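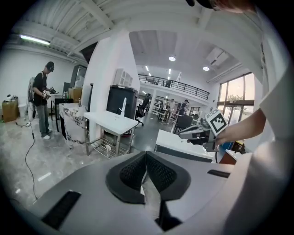

Setstead Football Club
Player registration and squad planning project
Second progress report to the Nimard Community Sport Fund
Reporting period: July to December

1. Where we are now

In our first report we wrote that the club had no single list of who is registered, in which squad, and until when. That problem is now solved for the senior men, the senior women and the under-18s. For the younger groups it is solved only in part, and I explain the reasons in section 4.

The grant has paid for the registration software from Sustora, for the paid hours of one registrar, and for the translation of our forms. All three are in use. We have not asked for any change to the budget lines, but we ask for one change to the timetable, which is in section 6.

2. Registration records

At the end of the period the system holds 667 player records. This number includes players who left the club during the season, as the league wants us to keep their history for transfer questions. The number of active players is lower and changes almost every week in the winter window.

Of the old paper files, 400 were typed in by hand. The work was slower than we planned. Many files had two different dates of birth, or a family name written in three ways, and in such cases we had to telephone the family before we could save the record. Where we could not reach the family, the record is marked as unconfirmed and the player can train but cannot be named for a match.

Each record now shows:

Name and date of birth, checked against a document
Squad and age group
Date the registration ends
Whether the player counts as locally trained under the league rule
Whether an international clearance is needed, and its status

The fourth line was the one our coaches asked for most. The league allows a limited number of players in a senior matchday squad who were not trained locally, and last season we lost three points because we named one too many. This season we have had no such case up to now.

3. Senior squads

The senior men's squad started the period with too many players in the centre of the defence and only one goalkeeper older than 19. We would have seen this earlier if the list had existed in the spring. Two defenders went on loan to Petkov Rovers until the end of the season, and a second goalkeeper came from the same club in return. Both loans were entered in Sustora before the window closed, and the league accepted them without questions.

The senior women's squad has the opposite difficulty. It is small, and when two midfielders were injured in the same match we had to call up players from the under-18s. The rule permits this for a fixed number of matches for each player. The system counts these matches and sends a message to the coach when only one is left. One message arrived after the team sheet was already handed in — the setting was wrong on our side, and we have corrected it so the message goes out the evening before.

The coaches of both senior teams now meet with the registrar once a month. The meetings are short. They look at which registrations end in the next half year and decide whom to speak with first.

4. Junior groups

The under-12s and under-14s are not complete. There are 40 players whose forms we have received but whose documents are still missing. Most of these families moved to the area recently, and some must order a birth certificate from abroad, which can take several months. We did not want to exclude any child from training for this reason, so they take part as guests under the club's own insurance.

The translated forms have helped. Before, parents often left the page about medical permission empty. Now it usually comes back filled in. We have the forms in four languages, and a fifth is with the translator.

The under-10s do not play in a league with registration rules, and we have left them for the last stage.

5. Money

Spending on the software is as planned, as the licence is paid once a year. Spending on the registrar's hours is above plan for this half year because of the phone calls described in section 2. We expect fewer hours in the second half, so the total for the year should stay inside the grant. Printing was $200 under budget, and we would like to keep this amount in the printing line for the fifth language.

The full statement of accounts was sent separately to your office.

6. Change we ask for

In the agreement, all age groups should be complete by the end of March. We ask to move this date to the end of May, for the junior groups only. The extra time is for the missing documents. It needs no extra money.

7. Risks

The club depends on one registrar. If this person is ill in the last week of a transfer window, we would be in trouble. A second person has begun to learn the system and has already entered the under-18 renewals alone, but she has not yet handled an international clearance.

The league has also said it may change the definition of a locally trained player for next season, from three years of training to four. If this happens, we must check every senior record again. The training years are already in the records, so it should be some days of work, provided the league publishes the final text before the summer.

8. Next period

January: close the winter window and confirm both squad lists with the league
February: fifth language of the forms ready for use
March: renewal talks finished for senior players whose registration ends in June
April and May: junior documents, then the under-10s

The third report will reach you in July, after the end of the season. If the Fund wishes to look at the system before then, we can give your officer a read-only login, with the medical pages closed.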